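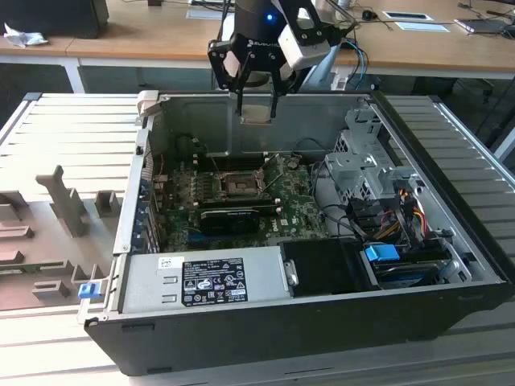 Setting up the Kivelon for quilting, part 2: tension and your first stitches

You've got the table level and the foot pedal plugged in, so let's get some thread in this thing! I've done this setup 12 times now (mine and other people's), and I still go slowly on step 3.

1. Turn the power off and raise the presser foot. The tension discs only open when the foot is up.
2. Wind a bobbin with the same cotton you'll use on top. I like a plain gray for piecing, it disappears into nearly everything.
3. Drop the bobbin in so the thread pulls off counterclockwise, then draw it through the slot until you feel a small click.
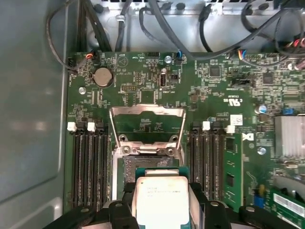
Bülent Aksoy

4. Put in a size 90 needle, flat side to the back, and push it all the way up before you tighten the screw.

CAUTION: Hold the needle while you loosen that screw. I dropped one down into the feed dogs last November and spent a whole evening fishing for it with tweezers.

5. Thread the top, lower the foot, and set the tension dial to 4.
6. Set the speed limit to 600 stitches a minute. It'll feel poky if you're used to an older machine, but leave it there for your first quilt top.

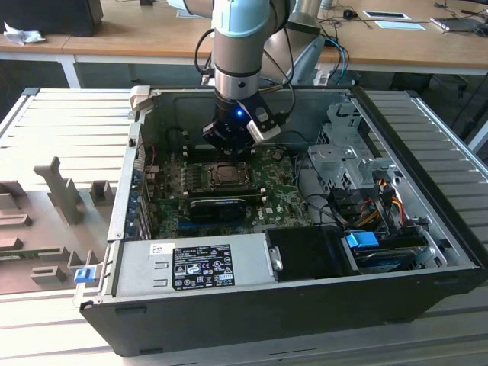
7. Sew a test seam on two scraps of the fabric you're really going to use, with a scant quarter inch seam. Press it open and look at both sides. Loops underneath mean the top tension is too loose, so go up half a number and try again.

Note: If you're chain piecing something big, like the Merngate star (all those little triangles!), clean the lint out from under the needle plate every time you change the bobbin. A soft brush is fine. Please don't use canned air, it pushes the fluff farther in.

Walking foot and batting are in part 3.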